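The Arm That Kept Pulling

The cell at Nollden's refurbishing plant had been running for 13 weeks when it tore its first motherboard. It was a Tuesday in May, a little after the second shift came on. The arm had closed on a memory module, lifted, met resistance and kept lifting. By the time the force limit tripped, the board had bent enough to crack along one edge.

Valbona Leka was the technician on duty. She pressed the stop, logged the fault and pulled the machine aside. "I figured it was one bad latch," she said. "We get those. Old plastic gets stiff."

It happened again that night, and twice more before the end of the week. After the fourth board, Nollden shut the cell down and called Okano, the integrator that had built it.

The plant takes in office desktops at the end of their leases. Workers used to open each one by hand, pull the memory and drives, test what was left and sort the parts. The cell was meant to take over the pulling. It had stripped 479 machines before the first failure, and its drop rate was low enough that Nollden had ordered a second one.

Radomir Atanasov, who led the review for Okano, spent his first two days on the wrong idea. He suspected the gripper's force sensor and had it swapped. The new one read the same as the old one. He then went through the motion logs, and the trouble turned up in a software update called Duvex, installed the weekend before the first crack.

The update had changed how the arm handled a missed grasp. In the old version, a slip sent it back to a safe height to look again. In the new one, it tried once more from where it was, using the position it had saved before the slip. If the computer had shifted in its tray by even a few millimeters, the second try could catch something other than the module.

Atanasov found a second fault behind the first. The force limit was set at 700 for lifting a whole drive cage, in the controller's own units, and the retry routine used that setting for every part.

Space inside a desktop makes any error of this kind expensive. There is very little clear room for a gripper to be wrong in. On one of the Dell machines used in the review, the processor sits in its socket just below the power supply, and at working distance the two inner segments of the gripper come up on either side of it. Wiring crowds the right side of the case, with a thick black bundle curving through the lower corner. 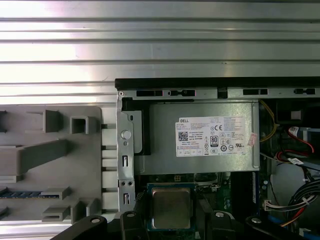 Okano's fix restored the return to a safe height and gave each part its own limit. Leka asked for one more change, and got it: after any slip, the cell now stops and waits for a person to look. That costs Nollden almost an hour a shift.

No one was hurt. The cell is fenced, and the gate interlock worked each time it was opened. But Leka pointed out that technicians had been reaching in to straighten computers between cycles, with the arm paused and still powered. The written procedure now calls for a full lockout first.

The second cell was delivered in August and has not been switched on. Ostrowski, the outside firm Nollden hired to check the repair, wants to see both versions of the retry code before it signs off.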